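Last updated: 25/10/2026

Skustport robotics group reports results from simulated household training

Skustport has released the results of a study on training two-armed robots entirely in simulation. The method, called Hollus, teaches a robot to work in rooms it has not been trained on by changing the surfaces and furnishings around it between attempts.

The group built 409 virtual rooms with different walls, floors, doors and pictures. A single control policy was trained in 291 of them. The rest were held back for testing, together with a set of door and cabinet tasks supplied by the software firm Leclerc.

In the held-back rooms, the policy completed 71 percent of its tasks. A baseline trained in one fixed room completed about half. Most failures came at the moment of contact, when the fingers closed too early on a handle or met a panel at the wrong angle.

Hollus takes its input from 3 simulated cameras, one looking out over the robot's body and one at each wrist. The wrist views tilt sharply as the arms move, and the policy receives them without correction.

Rendered views from a Hollus test room:
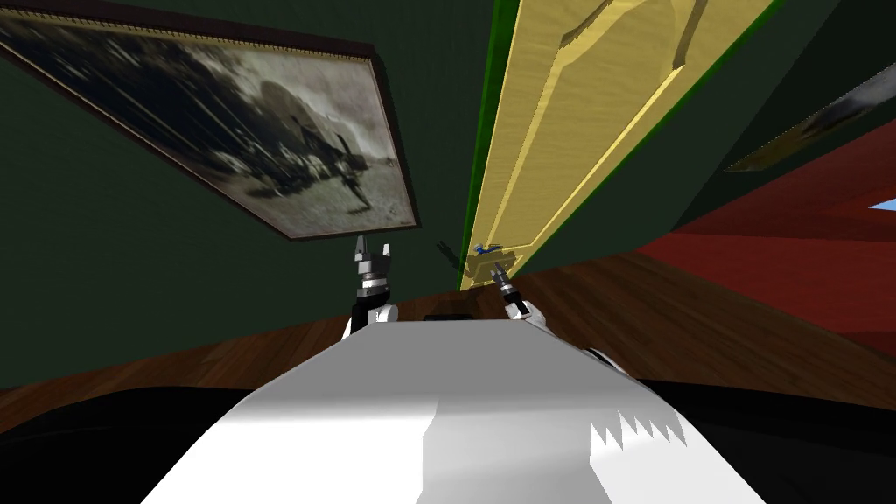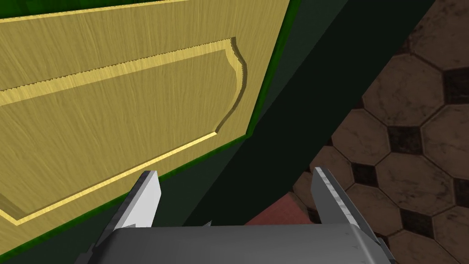
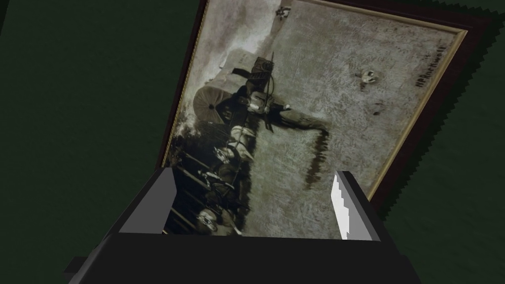
Training used the Cledberg physics engine, with contact settings left unchanged between rooms. The group has not yet tested the policy on a physical robot. Hardware trials are planned for January, starting with door handles and moving on to cabinets if the first results hold up.

The room files and training code will be available from Skustport on request. Research groups wishing to run their own policies on the test tasks will need a separate license from Leclerc.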